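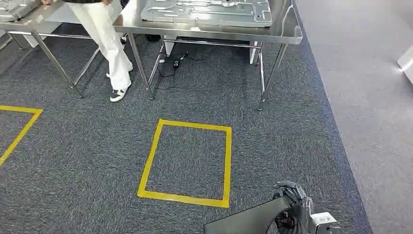 Carpet care: spots, dents and edges

These notes cover low-pile synthetic carpet, glued or loose-laid. Wool needs a different cleaner and less water. Check the label on an offcut or ask whoever laid the floor before using anything stronger than dish soap.

Dry soil

Most of what makes a carpet look gray is dry grit. Vacuum in two directions, the second pass at right angles to the first, and pull slowly. Set the brush height so that the bristles just touch the pile. Empty the bin at half full. A suction-only head is the better choice on loop pile, where a stiff brush will raise fuzz.

The hall and office here come to 335 square feet. The traffic lanes get a pass every other day and the rest gets one a week.

Water-based spots

Blot with a white cloth until no more color transfers. Mix 600 ml of lukewarm water with a quarter teaspoon of clear dish soap. Dampen a cloth with the mix and work from the outside of the spot toward the center. Rinse with 200 ml of plain water from a spray bottle, set to a fine mist, and blot again. Put a folded towel over the area with a weight on top and leave it overnight.

Soap left in the pile collects dirt, and a spot that comes back after a week is usually soap. Rinse it a second time before reaching for a stronger product. I tried Skuvura foam on one of these in February and it left a ring wider than the original spot.

Grease and wax

Scrape off what will come off with the back of a butter knife. For wax, lay plain brown paper over it and apply a warm iron, no steam, for a few seconds at a time. Move to clean paper after each press. Keep the iron off the bare pile - polypropylene melts at a fairly low temperature. For grease, use a dry solvent spotter on a cloth, never poured, with a window open.

Furniture dents

Ice cubes work on shallow dents. Let them melt, wait an hour, then lift the pile with the edge of a spoon. Deep dents need a damp cloth and an iron held just above it. Wide cups under the legs keep the dent from coming back. The Mornley cups are good under a desk but too tall for a bookcase.
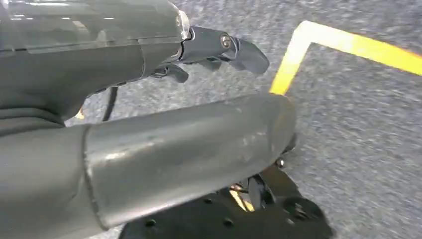
Attila Oláh wrote in to say that ice did nothing for the dents under his file cabinet, which had stood in one spot for years. He used a garment steamer held a hand's width off the pile, brushed with a nylon nail brush, and repeated it the next day. In his view the second round did most of the work. He also warns against steaming near a glued seam.

I agree on the seams. Stay well clear of them.

Loose edges

Where a carpet meets a strip or a second floor covering, check the edge by running a hand along it. Trim loose yarns with sharp scissors, level with the pile. Do not pull them. Vacuum the bare backing and the subfloor, then fix the edge with double-sided carpet tape. Wandel tape held well here; the Dudás one dried out and had to be scraped off. For cleaning up old adhesive residue on bare concrete, a floor scraper with a new blade is faster than solvent.

Last revised 11 March 2021.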